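Progress Report, Second Period
Project: Reading Rooms and Book Boxes for the Espinoza Valley Schools
Prepared by: Retno Hartono, project coordinator
For: Zirkanik Fund, grants office

Dear Farah Gunawan,

With this letter I send you the report for the second period of our grant. I follow the order of headings that you gave us in April, but I moved the part on money to the middle, as it explains the delay in the last part.

Schools and children

In the first period we worked with four schools. Now we have seven. The three new ones are all on the upper road, where the bus goes only in the morning. Together the seven schools have 1045 pupils on their lists. Not all of them borrow books. The teachers write each loan in a notebook, and from these notebooks we see that 400 children borrowed at least one book in the period. The small children borrow most, and after the age of twelve it falls very fast. We expected this, but not so strongly.

The teachers at Jarnero school tried something of their own. They let the older pupils choose which books to order from our list. The pupils chose many books on football, cooking and motorcycle repair, and only two novels. I was not sure at first if this fits your guidelines for reading material. I read them again and I believe it does, but please tell me if you see it differently.

Books and shelves

We bought 200 new books and received some 60 used ones from families. Of the used ones we kept less than half, as many had loose pages. The shelves for six schools are finished. The seventh school has a damp wall on the side where the shelf should stand, and the director wants to have it repaired first. Until then the books stay in closed boxes in her office — the children can ask for them, but few do.

Money

The transport cost was higher than in our plan. We had to pay for 107 extra kilometers, because the short bridge was closed and the truck had to take the long way. I paid this from the line for printing. The printing of the reading cards is therefore moved to the next period. I ask for your agreement to this change, and the receipts are in the second attachment.

Next period

We will print the cards, finish the last shelf and hold two evenings for parents. Flosport has offered us its hall for the first evening without rent.

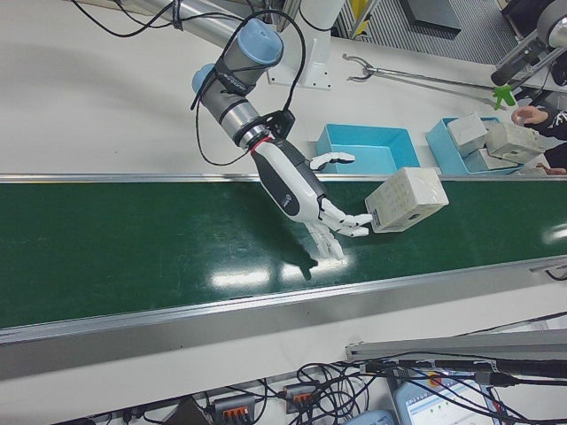
For the second evening we still look for a place on the upper road. The school rooms there have only small chairs, and many grandparents come. If we find nothing by the end of the month, I will ask the director at Jarnero again.

With kind regards,
Retno Hartono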